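Appel à participation : entretiens et demi-journées d'essai sur l'automatisation des postes de nettoyage

Publié le 30 septembre 2022

Notre groupe de travail cherche des personnes qui nettoient, essuient, préparent ou reconditionnent du matériel dans le cadre de leur métier : agents d'atelier, aides de laboratoire, opérateurs de conditionnement, personnel de nuit. L'enquête porte sur l'arrivée de pinces robotisées à ces postes et sur ce qui reste à faire aux gens une fois qu'elles sont là.

On nous a beaucoup parlé, chez Helon, de « tâches libérées ». Nous avons demandé lesquelles. La réponse tenait sur une page et ne disait rien des horaires, des cadences ni du salaire de ceux qui devaient être libérés. Sur les 71 salariés du site de Kurek, 62 ont répondu à notre premier questionnaire. Une majorité d'entre eux décrit la même chose : le geste pénible est toujours là, mais on le fait désormais avec un outil dans la main, pour que la machine apprenne, et la prime n'a pas bougé.

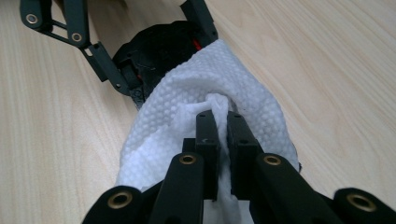 Le mot « essuyer » occupe une seule ligne dans la fiche de poste remise aux équipes, entre « réapprovisionner » et « signaler ». Ceux qui le font en parlent autrement. Il faut saisir la lingette, la tendre, passer derrière une pièce sans l'accrocher, changer de face. Avec deux doigts rigides, un tissu blanc gaufré se resserre en un pli tordu entre les mors, tandis que le reste bouffe de chaque côté et recouvre en partie l'appareil qui se trouve derrière. Un agent expérimenté sent sous ses doigts qu'il a pris trop de tissu. Combien de temps faut-il pour retrouver cette sensation au bout d'un outil, et qui paie ce temps ? Nous voulons l'entendre de la bouche des intéressés.

Qui peut participer

Toute personne majeure ayant exercé un poste de ce type pendant au moins 3 mois, en CDI, en CDD ou en intérim. Aucune connaissance en robotique n'est demandée. Les personnes qui ont quitté leur poste, de gré ou de force, sont les bienvenues. Les cadres et les chefs de projet aussi, mais dans un groupe séparé.

En quoi cela consiste

Un entretien individuel d'une heure et demie, enregistré avec votre accord, puis une demi-journée d'essai à la table avec des pinces tenues à la main. Vous pouvez accepter l'entretien et refuser l'essai. Les séances ont lieu dans nos locaux d'Altley, de jour comme en soirée, et se poursuivront jusqu'en mars.

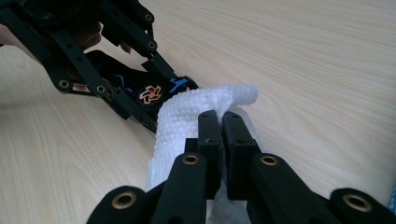 La question de l'effectif revient dans presque tous les échanges, et les brochures l'évitent avec constance. Un poste dit automatisé demande encore quelqu'un pour présenter, reprendre, rattraper. Même pour un simple bout de tissu blanc pincé entre deux appareils, il y a une main derrière les plaques noires et perforées du second. Cette main figure-t-elle dans le calcul du gain de productivité ? Dans les documents que la société Arnell nous a transmis, nous ne l'avons pas trouvée. Si votre employeur compte ce travail quelque part, apportez-nous la pièce, nous la lirons avec intérêt.

Indemnisation et confidentialité

Chaque participant qui suit l'ensemble du parcours reçoit 258 euros, frais de transport en sus. L'entretien seul est indemnisé au prorata. Aucun nom n'est communiqué aux employeurs, y compris à ceux qui nous ont ouvert leurs portes. Vous relisez la transcription avant tout usage et pouvez vous retirer sans donner de motif.

Nous ne promettons pas que cette enquête empêchera une suppression de poste. Les résultats seront remis aux représentants du personnel en même temps qu'aux directions, dans la même version.

Pour vous inscrire

Écrivez à Nesma Gaber ou à Branislav Slanina en indiquant votre métier, votre ancienneté et vos disponibilités. Pas de CV, pas de lettre de motivation. Les questions sur l'indemnisation sont à adresser à Yolanda Tran. Les entretiens peuvent se tenir en français ou en arabe ; pour le hongrois, prévenez-nous à l'avance afin que Kornél Jakab soit présent.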